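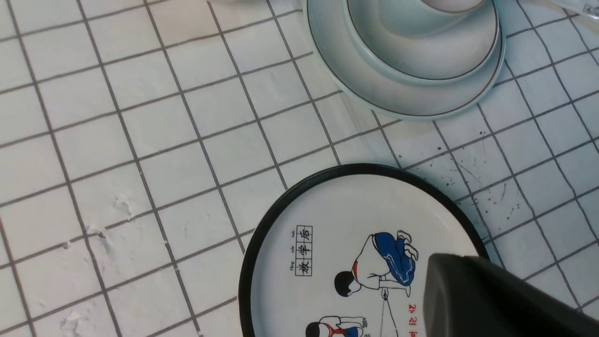
White plate with black rim, and the pale blue-green bowl on its saucer, on white tiles.

How to clean a tile counter and put the dishes back without chips

I wrote this page for my cousin Jin-sol Yang, who moved in March to a kitchen with white tiles and asked me how I keep mine. A tile counter is beautiful but it is hard, and the lines between the tiles catch everything. Glazed dishes and hard tile are not good friends, so I clean both in the same hour, usually on Sunday.

What you need
Baking soda, 50 grams
Warm water, 400 ml
A plastic scraper (an old bank card is also fine)
2 soft cloths and one old toothbrush
Dish soap
A towel, folded double

Step 1. Make a free place
Move the dishes to one side of the counter. Lift them, do not push them. Under a plate there is often a foot ring without glaze, and this ring can scratch the tile and also the plate that stands under it. If some plastic wrapping is still lying there from new dishes, throw it away first, otherwise it sticks to the wet counter.

Step 2. White marks
White chalky spots can be dried paste, flour or a little plaster. Do not start with water, because then you only spread them wide. Hold the scraper flat and push the raised bits off dry. Wipe what is left with a damp cloth.

Step 3. Small dark specks
Mix the baking soda in the warm water and wet the cloth well. Lay it on the specks and wait 8 minutes. Then wipe in one direction, toward you. Most cooking splatter comes off like this. For the thin streaks I use a drop of dish soap on the finger. 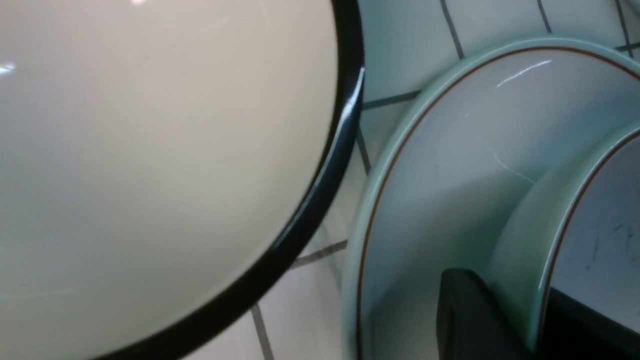

Step 4. The grout lines
Take the toothbrush and go along the line, never across it. Dark gray grout hides the dirt, so look at the cloth and not at the grout – when the cloth stays clean, you are finished. Dry well, also in the corners.

Step 5. Wash and stack
Wash the dishes by hand in soapy water and do the rims twice, a black rim shows every drop when it dries. For plates with a cartoon or letters printed on them, use only the soft side of the sponge.

Put the towel on the counter and stack on the towel. The widest piece goes down first: saucer, then bowl, then the small cup inside. I do not make it higher than this. Big bowls I keep alone, with two fingers of space to the next plate, so the rims do not knock together when somebody takes one out.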